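Cookies help us remember your login and your unread topics. By using the board you agree to this. Accept | Settings

Search this board: keyword, user name, topic

Nakelus hand-held gripper kit: worth the money for a small group?

tinker_elina
Hello all. I am thinking to buy the Nakelus hand-held gripper kit for our group. We are three people and we want to record household tasks by hand first, then use the recordings on the arm that we already have. The price I was given is 2,551 for one unit with the camera mount, two sets of fingers and the calibration board. It is a large sum for us. Does anybody own it for longer than a month? I am most interested in wide objects, such as boxes and storage tubs, and in how tired the hand becomes.
Elīna Org

madby_dorothy
We have two of them at Madby and I am reasonably content. The trigger is smooth and the camera mount has not shifted since we tightened it properly. The fingers which come in the box are fine for cups, spoons and so on. For tubs I would want the wide set. Ask the seller whether your price includes it, as ours did not.
Dorothy

rz_workshop
I must disagree a little with Dorothy. The trigger is smooth for the first hour. After that the spring becomes heavy for a smaller hand. My colleague stopped after 15 recordings and had to rest her thumb. Nakelus sells a softer spring, but it came to us only after 19 days, and the instruction sheet was for the older handle. For this price I expect that the correct sheet is in the bag.

Also the weight. On paper it looks light, but with the camera on top the balance goes forward. If you hold a tub away from your body, you feel it in the wrist very quickly.

tinker_elina
Thank you both. Rz_workshop, is the softer spring strong enough to open the fingers again by itself? I read somewhere that it returns slowly.

rz_workshop
It returns, yes. Slower than the original, but I would not call it a problem. Put one drop of light oil on the pin.

echeverria_t
I tested the kit against the Amundsen one in December, so perhaps I can add something. The Amundsen is cheaper and the handle is better shaped. But its fingers open less, and for your tubs this is the whole question. With Nakelus I could take most of the containers from our kitchen shelf across the body. With Amundsen I had to take them by the rim, and then the recordings teach the arm a grip which I do not want.

What I did not like in Nakelus is the software. The export stops if a folder name has a space in it, and the message does not tell you why. I lost one afternoon to this. Support answered politely and gave me a corrected version the next morning.
Trinidad

madby_dorothy
Taking it by the rim is perfectly all right if the lid is off, surely? We do it all the time.

echeverria_t
If the lid is off, yes. Ours stay closed, and some of the lids stand out over the side, so the fingers meet the lid before they meet the wall. Then you must come lower. With a body that becomes narrower to the bottom it is not so simple, because flat fingers do not lie well on a sloping wall. I attach one of mine.
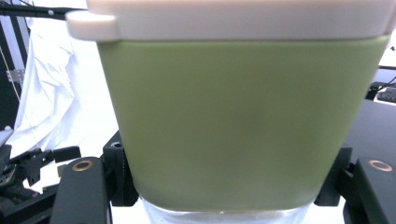
Green tub with the lid on, held between both fingers.

tinker_elina
This is very close to the shape of ours, thank you! Do you put anything on the contact surfaces? I thought of thin rubber.

echeverria_t
I tried rubber from Gimus, the self-adhesive sheet. It holds well but leaves marks on pale plastic. Try it first on something you do not love.

rz_workshop
Be careful with rubber. If your arm does not have the same rubber, the recordings and the real grip will not agree. Either both or none.

liis_toom
I would like to say one thing against buying at all. For the same money you can print the handle yourself and buy a decent camera, and something remains for spare fingers. We made ours in 11 evenings. It is ugly but it works, and when a part breaks we print it again and do not wait for the post.

madby_dorothy
Eleven evenings is also money, Liis. I would sooner pay.

liis_toom
It depends who pays for your evenings. Nobody pays for mine.

tinker_elina
I have asked the seller about the wide fingers and the softer spring. If both are included I will order one unit and not two. I will write again after we have used it on the tubs.

Related topics
Amundsen handle: which screws fit?
Nakelus export and folder names
Printing your own fingers, which filament?
Gimus rubber sheet, how to remove the glue
Sore wrist after long recording days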